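Notebook, line-following on the outdoor court
December, started writing 4:10 pm, finished at home

Picking up from the last entry, where I said I'd stop fiddling with the Jultov filter and just go run the thing outdoors. So I ran the thing outdoors! I'm tired and my handwriting is bad, so I'm typing this one straight into the shared notebook.

Quick catch-up for anybody reading only this page. We want the rover (Rultow, the low four-wheeler, with the new front bumper) to work out its heading from painted lines on the ground, using small, blurry pictures. The indoor version on the gym floor worked fine and has worked fine for a while. Outdoors it falls apart in ways that depend on the light, the paint and how far off the line is. The Jultov filter is my name for the bit that decides which pale streaks count as lines and which get thrown away. Arkell is the older method, the one with the plain brightness threshold, and I keep it running alongside as the thing to beat.

Setup today. Same router as before, same battery pack, wheel encoders zeroed before each run. I swapped the left rear wheel back to the old one because the new one has a wobble I can feel with my fingers. Firmware is the branch with the slower steering ramp. I forgot to bring the tape measure, so I marked the start points with chalk and measured them against the length of the rover's own chassis. Good enough for repeating runs, not good enough for anything we'd publish. Somebody please put a second tape measure in the outdoor crate and leave it there.

Before going out I cut the threshold table down. It had grown to the point where I couldn't remember what half the rows were for (most of them were mine, from last winter, with comments like "try this??"). Now there are two sets, one for bright ground and one for dull ground, and the filter picks between them by looking at the bottom third of the picture. If that goes badly we can always put the old table back. It's saved in the attic folder.

Runs. I logged 573 frames that I'm willing to use. There were more, but the first batch was recorded with the exposure locked from the indoor settings and everything is washed out, so I threw it away. Out of the usable ones I pulled 200 to label by hand, picked at random by the script and not by me, and I did check the random seed this time. Labeling took the entire middle of the day. I had a sandwich in one hand for most of it, and I'll redo a handful tomorrow morning with fresh eyes to see if I agree with myself.

What I label in each frame is pretty simple: the line we want to follow, any other painted line, and anything pale on the ground that is neither. That third class is new. I added it after the last outing, when Arkell steered us very confidently toward a dried puddle mark. I'd been lumping that stuff in with background, and I think that was hurting us, since the filter never got told that a pale blob and a pale line are different problems.

First result, and I'm happy with it: Jultov lost the target line in 18 of the labeled frames. Arkell lost it in nearly three times that many. I went through all 18 by eye and they sort into two piles. In one pile the line is faint and far off, and the filter gives up early because the streak gets too thin to pass the width check. In the other pile the filter finds a perfectly good line, only it's the wrong one. The second pile is smaller but it bothers me more, because from the rover's side everything looks healthy. Confidence is high, steering is smooth, and off we go in the wrong direction.

The width check is my fault. I set a fixed minimum width, in pixels, back when everything was indoors and the far end of a line was never that far. Outside, a line narrows as it runs away from you and the top half of it gets tossed. I changed the check so the minimum shrinks as you go up toward the horizon. Reran the labeled set at my desk and most of the first pile came back. I haven't driven with that change yet, so don't quote me on it.

The wrong-line pile is harder. My first idea was to prefer whichever line is closest to the middle at the bottom of the picture. Works until the rover is already drifting, and then it happily adopts the neighbor. Second idea, which I like better, is to carry the vanishing direction over from the previous frame and make a candidate line pay a penalty if it disagrees. A line leading straight away from the rover and a line slanting off to one side should be easy to tell apart that way, even when both are blurry and nearly the same color. I tried it with a small penalty and a big one. Small did almost nothing. Big was great on straight stretches and stubborn in turns – it hung on to the old heading long after the rover had begun to come around. Something in between, obviously, or else tie the penalty to what the wheel encoders say about turning. I want to try the encoder version first.

Also tried, and dropped: finding lines by color. The paint out there is too close to the ground in hue and what difference there is moves around with the light. Dropping it also means one less thing to calibrate, hooray.

I'm putting one frame in here so we're all talking about the same kind of input when we argue about it at the bench. Look at the lower half, that's the only part the filter reads.
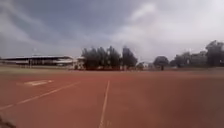 Filed under: Outdoor runs / Line detection / Rultow

Two pale lines on the red surface, one coming in at the left edge and running diagonally up to the right, and one near the center heading almost straight away and leaning a little right. The center one is the target. It stops some way short of the horizon as far as I can make out, so the filter shouldn't be punished for stopping there too, and I need to fix the scoring script, which currently assumes every target goes all the way up. The left one gets fainter as it goes and I lost it by eye before the middle of the picture. I labeled it as "other line" up to the point where I could still swear to it.

Then there's the whitish patch past the diagonal line. I went back and forth on it. Could be paint, could be worn surface, could be something low lying there, and at this blur I can't tell. It went into the third class. Arkell grabs it because it has a bright streak through the middle. Jultov skips it on shape, which is what I was hoping the new class would get us. The faint yellowish marks just right of the center line got the same label, and neither method cared about them.

The darker brown area on the right is the reason I split the thresholds into two sets. Its border is so soft that the old table would flip halfway across. The new selector takes one look at the bottom third and commits, and for this frame it chose the bright set. I would have chosen the same.

Horizon finder: it wants a nearly straight edge between ground and background and it got one here, even with trees and a building along it. I had worried the dark roof band over on the left would pull it upward. It did in a few other frames, by a small amount. Putting that on the list.

Note on the Vahidi score, because I was asked at lunch. It's our in-house number for heading quality, lower is better, and it only counts frames where the target was found at all. So a method that gives up on all the hard frames can look wonderful. Please report the lost-frame count right next to it. I've done the misleading version myself in an earlier entry and I'm going back to add a note there.

To do, in whatever order I get to it:
Drive with the shrinking width check.
Encoder-tied penalty, start on straight runs and then the wide turn.
Fix scoring for targets that end early.
Relabel a handful from today without looking at my first answers.
Horizon finder vs. dark roofs.
Replace the wobbly wheel or find out if it's the hub.
Tape measure!!

Battery pack is on the charger by the window, second shelf. It was down to 2 bars when I came in. The raw logs are copied to the shared drive under the rover's folder, and the washed-out batch is in there too in case somebody wants to study exposure, but keep it away from the training set. If the encoder version behaves on the bench I'll take it outside on the next dry afternoon and start a new page for it.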